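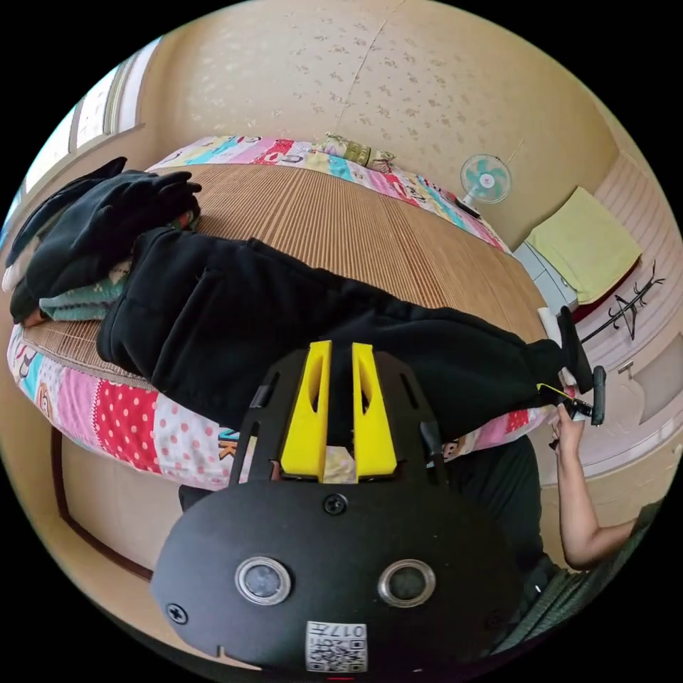
**그림 4.** 침대 위 의류 정리 작업. 돗자리 위에 검은색 플리스 바지가 펼쳐져 있고, 오른쪽에서 작업자의 손이 바짓단 근처의 손잡이를 쥐고 있다.

### 5.3 의류 정리 작업에서의 파지 실패

의류 정리 과제는 본 연구에서 다룬 과제 가운데 실패가 가장 많이 보고된 과제이며, 그 원인도 한 가지로 정리되지 않았다. 시연은 일반 가정의 침실에서 수행하였고, 손에 들고 쓰는 그리퍼로 바지와 상의를 집어 접거나 옮기는 동작을 포함한다. 그림 4와 같이 검은색 바지가 세로 줄무늬 돗자리 위에 평평하게 놓이고 그 왼쪽에 다른 검은색 의류가 쌓여 있는 배치는 학습된 정책이 특히 취약한 조건에 해당한다. 바지 표면은 어둡고 무늬가 없는 반면 돗자리의 줄무늬는 대비가 뚜렷하여, 특징점이 옷보다 바닥 쪽에 몰렸다. 노란색 손가락 두 개는 나란히 서 있고 그 사이의 틈이 좁기 때문에 접근 위치가 조금만 어긋나도 천의 가장자리가 틈 안으로 들어오지 않는다.

평가에서는 학습된 정책을 Drilon 팔에 올려 72회 시행하였다. 시행마다 바지의 위치와 방향을 바꾸었고, 돗자리와 이불은 그대로 두었다. 실패한 시행은 모두 기록을 다시 재생하여 두 저자가 따로 분류한 뒤 결과를 맞추었다. 의견이 갈린 시행은 힘 신호와 개폐 폭을 함께 보고 판정하였다. 관찰된 실패는 다음과 같다.

- **빈 파지.** 손가락이 천에 닿기 전에 닫히는 경우이다. 정책은 이를 성공으로 간주하고 다음 단계로 넘어갔으며, 옷이 없는 상태에서 접는 궤적을 끝까지 수행하였다.
- **바닥면 동시 파지.** 바짓단과 함께 돗자리의 섬유가 물리는 경우이다. 들어 올리는 순간 돗자리가 딸려 올라왔고 옷의 위치가 흐트러졌다.
- **대상 혼동.** 바지 대신 옆에 쌓인 검은색 의류를 향해 접근하는 경우이다. 두 대상의 색이 비슷하고 경계가 가까울 때 나타났다.
- **해제 실패.** 손가락이 열린 뒤에도 플리스의 보풀이 모서리에 걸려 천이 떨어지지 않는 경우이다.

이 가운데 안전 문제로 이어진 것은 바닥면 동시 파지였다. 한 시행에서 돗자리 가장자리가 침대 틀에 걸린 채로 팔이 상승 동작을 계속하였고, 힘이 제한값인 40 N을 넘은 뒤에도 정지 명령이 즉시 전달되지 않았다. 지연은 최대 2초였다. 당시 옆에 있던 Shivam Ahuja가 비상 정지 버튼을 눌러 동작을 멈추었으며, 다친 사람은 없었고 손가락 하나의 체결부가 휘었다. 해당 손가락은 교체하였고, 교체 전후의 시행은 통계에서 분리하였다.

기록을 검토한 결과, 지연은 Coltari 제어기의 메시지 대기열에서 발생하였다. 힘 센서의 경고가 영상 데이터와 같은 대기열을 사용하고 있었고, 영상 전송이 밀리면 경고도 함께 밀렸다. 작업대 위에서 진행한 예비 실험에서는 영상 해상도가 낮아 이 문제가 드러나지 않았다. Hemant Kandpal이 경고 신호를 별도의 채널로 옮기고 우선순위를 높인 뒤 같은 조건을 재현하였을 때, 정지 명령은 45 ms 안에 도달하였다. 다만 이 값은 돗자리 대신 고정된 천을 당겨 측정한 것으로, 실제 침구 위에서의 값과는 차이가 있을 수 있다.

대상 혼동에 대해서는 별도의 수정을 하지 않았다. 시연 데이터에 어두운 의류가 겹쳐 있는 배치를 추가하면 개선될 것으로 예상하지만, 본 논문에서는 확인하지 못하였다. 깊이 정보를 함께 사용하는 방법도 검토하였으나, 얇은 천이 돗자리에 밀착된 상태에서는 높이 차이가 센서의 잡음 수준에 가까워 이득이 크지 않았다.

빈 파지는 손가락의 개폐 폭을 확인하는 단순한 규칙으로 상당 부분 걸러낼 수 있었다. 완전히 닫힌 폭이 측정되면 접근 단계로 되돌아가도록 하였으며, 같은 위치에서 다시 실패하면 시행을 중단하고 작업자에게 알린다. 이 규칙은 얇은 상의에는 적용하지 않았다. 천 한 겹의 두께가 폭 측정의 오차보다 작아, 제대로 잡은 경우에도 빈 파지로 판정되었기 때문이다. 해제 실패에는 손가락을 연 상태에서 짧게 후퇴하는 동작을 추가하였고, 그 결과는 5.4절에서 다룬다.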